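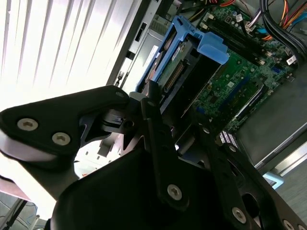

About the Wasau Center for Robotic Disassembly

The Wasau Center is a teaching and applied research unit of Nondollow Technical College. It studies how robots can take apart and put together office and household electronics, beginning with the most ordinary item of all, the desktop computer. The Center teaches students in the two-year automation program, carries out projects with regional employers, and opens its doors to the public each August.

The Center was set up after a group of recycling and repair firms asked the College for help with a practical problem. Much of the equipment they received still held parts that could be used again, but getting those parts out by hand was slow and hard on the wrists. A hard drive in its carrier has to be found among the cables, freed, and lifted clear. A memory module has to leave its slot without a scratch. These are small motions, and teaching them to a machine has proved to be demanding and worthwhile work.

The Center occupies the ground floor of the Huttunen Building. The floor is divided into a teaching area, a parts store and 8 robot workcells, each with a slotted aluminum table. Desktop towers used in teaching are supplied by Cevano, a refurbishing firm that has worked with the College from the beginning. The parts store at present holds 787 complete machines of mixed age and make, and no two semesters work from quite the same stock. Staff regard this as an advantage, as graduates will meet the same variety in the workplace.

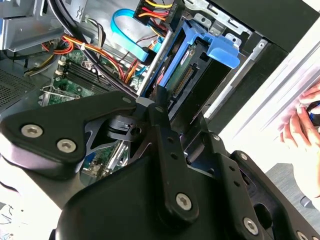 The August Open Day

The open day is the main public event in the Center's year. The doors open at 10 a.m. and close at 4 p.m. Admission is free, and visitors may come and go as they please. Last August nearly 1,400 people attended, among them school groups, local employers, former students, and many families from the neighborhood.

The program is built on live demonstrations at the workcells. Visitors watch a robot arm work on an open desktop tower while a member of the teaching staff describes the task and takes questions. Staff are asked to use everyday words and to stop whenever a visitor wishes to look more closely at a part. Demonstrations are not rehearsed to perfection. When a grip is missed, the attempt is explained and repeated, and many visitors have told us that they found this the most useful part of their day.

Parts that are handled in the demonstration are kept in a fixture on the worktable. The processor has its own square pocket, with its metal cover facing up, and other components have their own places alongside. 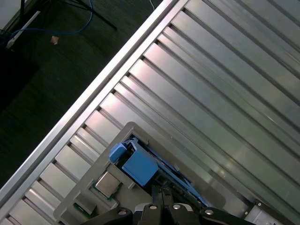 Visitors often ask why so much attention is given to where a part is set down. A component that always rests in a known position can be picked up again with confidence, and students learn early that the design of a tray or a holder may decide whether a task succeeds. First-year students therefore design and test a holder of their own before they write any robot program. A selection of these holders – including several that did not work – is on display near the main entrance throughout the open day.

Hard drives receive particular attention. Partner firms are responsible for the data of their customers, and a drive must be accounted for from the moment a machine arrives. At the open day, the drive task is shown with the tower on its side and the side panel off, so that the power supply, the motherboard and the drive cage can all be seen from above. The two-finger gripper holds the drive upright, with its blue rail still attached, over the row of gray holders.

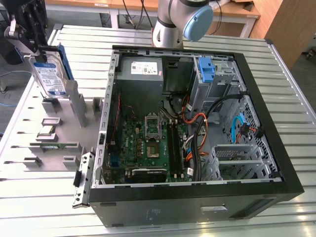 After each demonstration, visitors are invited to try the same task by hand at a separate bench. Tools and safety glasses are provided. Children under twelve are welcome at the bench when accompanied by an adult. Most people find that they can remove a drive within a few minutes, and that describing exactly how they did it takes a good deal longer. The teaching staff use this exercise with incoming students as well.

Our Teaching

The automation program admits 50 students each fall. All of them spend part of every semester at the Center. The first year covers electrical safety, basic programming, workholding, and the handling of used equipment. In the second year students join a project team and work on a task set by a partner firm. Past tasks have included the sorting of memory modules, the removal of expansion-slot covers, and the routing of cables so that an arm can reach past them.

No earlier experience with robots is required for admission. The Center looks for applicants who are patient, who keep good notes, and who are willing to repeat a trial when the result is unclear.

Our Partners

Employers may take part in the work of the Center by proposing a student project, by supplying used equipment, or by sending staff to the short courses held in the evening. Project proposals are reviewed once each semester. Results are shared with the partner concerned and, where the partner agrees, presented at the next open day.

Visiting the Center

Outside the open day, the Center receives groups by appointment during the academic year. School visits last two hours and include one demonstration and one session at the hand bench. Groups should enter the Huttunen Building by the north door, where a member of staff will meet them. The ground floor is fully accessible by wheelchair, and the demonstration can be given with written notes on request. Closed shoes must be worn on the workcell floor, and long hair should be tied back. Requests for visits may be made through the College reception desk.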